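13th July

What a day! I have been at the local history room in Grultport since it opened, and I only came away when they started switching the lights off. I went in to look up one thing, the harbour fire of 1,832 sacks of grain (that is how everyone in town still says it, as if the sacks were the year), and I came out with a notebook full of something far better.

It was the recordings. Years ago a teacher called Arwel Gwilliam went from house to house with a tape machine and asked people where they were on the night the Probert bridge came down. That was all he asked. He got 29 answers, some no longer than a minute, and one that goes on for most of an afternoon and takes in two weddings and the price of coal. I listened to 11 of them with my headphones on, grinning like a fool.

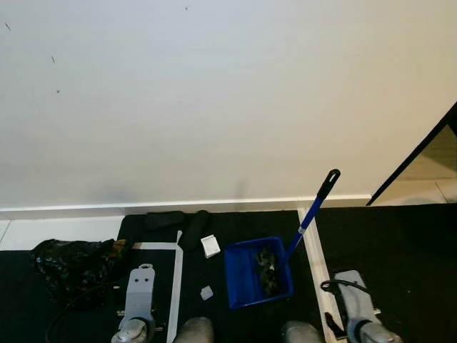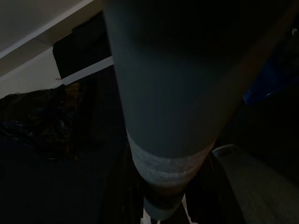 I keep thinking about how exact they all are. A woman from Hondach remembers the jug she was holding, and which hand she had it in, and that the wireless was playing a waltz. Her brother, in the very same kitchen, swears there was no wireless in the house until October! She spent the minutes after the crash staring at the wall, she says, a plain white wall, and she could still tell you where every little dark speck on it was. I believe her completely. I also believe him, and I have no idea what to do about that.

The newspaper said 300 people ran down to the river. If everyone who claims to have been there really was, it must have been more like 1,000, and half of them would have been standing on each other's shoulders. My own grandad always told us he heard it go from his bed. Mum says he was working nights that year. I used to find that a bit embarrassing but today I found myself quite fond of it – he wanted to have been near it, as they all did.

Best of all was a man who was only six at the time. He saw nothing and heard nothing. What he has is his father coming in with his boots on, walking straight across the clean floor, and his mother not saying a word. He tells it so quietly that I had to wind it back twice.

Still 18 tapes to go, and there is a box from Stullano that hasn't been listed yet, so I have asked if I can see it. Must take a proper pencil next time, and sandwiches. Legs stiff, head buzzing, supper was toast. I want to ring Mum and ask her where she was, but it is gone eleven, so that will have to be tomorrow.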